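Gimari Under-Desk Heater Mat, reviewed and stocked by Nultport Supplies

We held off listing this one. Heated foot mats come round every winter with the same promises on the box, and most of the ones we have tried were either too feeble to notice or too hot to leave a foot on. The Gimari is better than those. Whether it is worth having depends on your floor and how long you sit still. 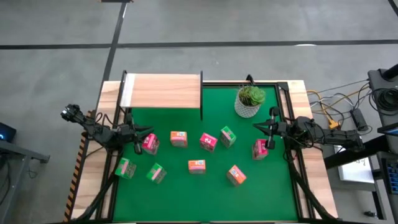 FOOT WARMERS AND HEATED MATS
Gimari Under-Desk Heater Mat, stock code 642

The maker says it will "transform your working day". It will warm the soles of your feet. Do not expect it to do anything for your knees or your hands, and ignore the line in the leaflet about heating a small room. We tried that in the back office at Drirby with the door shut and gave up by lunch.

There are 3 heat settings. Low is hard to feel through shoes. Medium is the one most people will use, and high is fine in thick socks for a short while. The leaflet calls the top surface "luxury fleece", a generous name for ordinary brushed polyester, but it does unzip and it can go in the wash at 30. The mat takes nearly 20 minutes to warm up properly from cold. 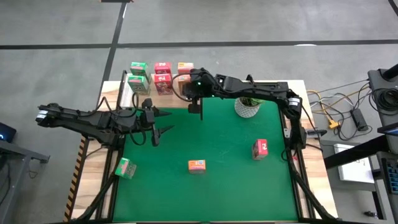

The lead is the weak point. It leaves the mat at the back left corner, which is no good if your socket is on the right, and the switch is halfway along it, so you end up fishing about with one foot. Navarrete make a similar mat with the switch on the mat itself. We would have preferred that here, though theirs costs more and the cover doesn't come off.

Liliana Pagano in our returns department has had one under her desk since April and reports that the stitching is holding up. She turns it off at the wall when she leaves, and so should you - the automatic cut-out works, but we would not rely on it.

Price: £48, including delivery to mainland addresses
Cover: grey only
Not suitable for: pets, damp floors, use on a bed, or anyone with reduced feeling in their feet
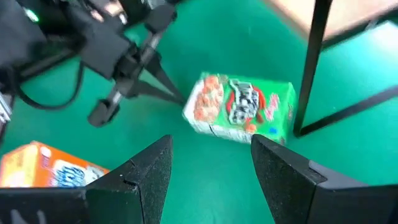

Can I use it on top of carpet?
Short pile is fine. On deep carpet the mat sags in the middle and the underside can get warmer than we like, so put a flat board under it or choose something else.

Returns are accepted if the cover has not been washed. Please keep the box.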